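Hand Tools on the Dining Floor -- Sirnstead Site Gallery
Tekitz, 24/04/2023

Table setting at Sirnstead used to be one job. Since the hand-held grippers came in, it is two: the person who sets the table also records the task, and a second person checks the recording before it goes to training. Shifts were not shortened. The rota was rewritten instead, with 15 minutes of recording followed by a change of hands.
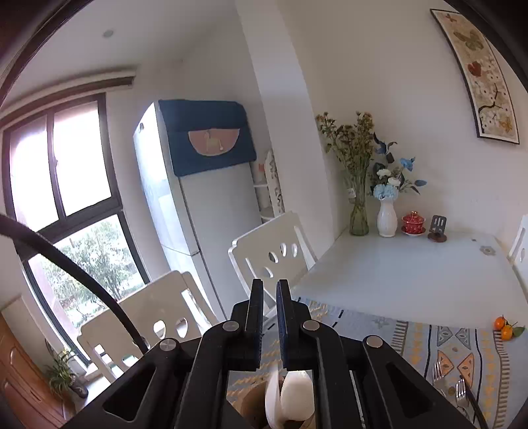
Staff asked for the change of hands after the first 2 weeks. Wrist strain was the main complaint, and pace was the other. A person with a gripper works slower than a person without one, and the old output targets still applied until Pitkänen had them removed from the sheet.

Utensils -- round wooden holder
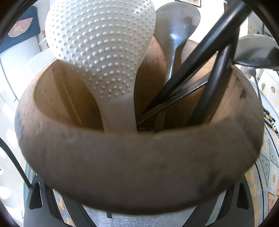
Long handles that cross each other account for most rejected recordings. Of the last 100 submitted, 59 passed on first check. Checkers now write the reason for each rejection, and the person who made the recording can dispute it. Brallstead will adopt the same rule in July.

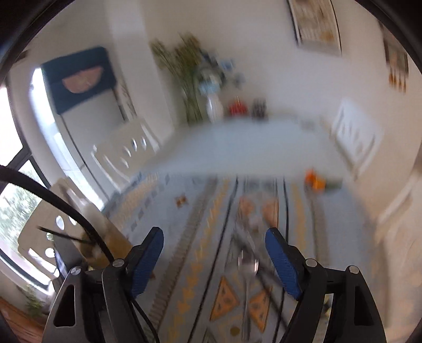
Dining area, gripper open, nothing held between the finger pads.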